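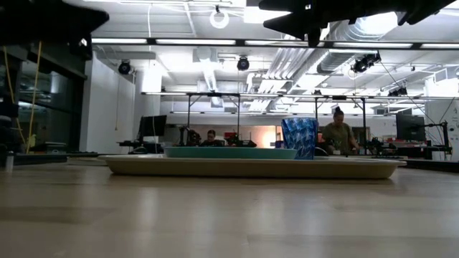
Fasholm opens second tableware return point in Walgate

WALGATE, July – Fasholm, the company that rents tableware for private and public events, will open its second return point this month, on the ground floor of the former Rees printing house. The first one has been working in Plonden for three years.

Customers can bring back rented plates, cups and trays every morning from 7:00 and do not need to wash them first. Until now, customers from Walgate had to drive to Plonden, or pay for a pickup.

"Many of our customers told us that the return is the hardest part of the party," said Shigeru Koyama, managing director of Fasholm. "They are tired, the car is full, and then they must drive to another town. We wanted to make this shorter for them."

The new location has 782 square meters of space and its own washing line, which can clean about 2,000 pieces per hour. Orders of up to 500 pieces can also be collected there. Larger orders will still be prepared in Plonden.

Rental prices stay the same. The pickup service in Walgate will continue for customers who prefer it.

Fasholm was founded in Plonden as a family business and today keeps 3,000 table sets in stock.

Press contact: Fasholm, Communications Office, Plonden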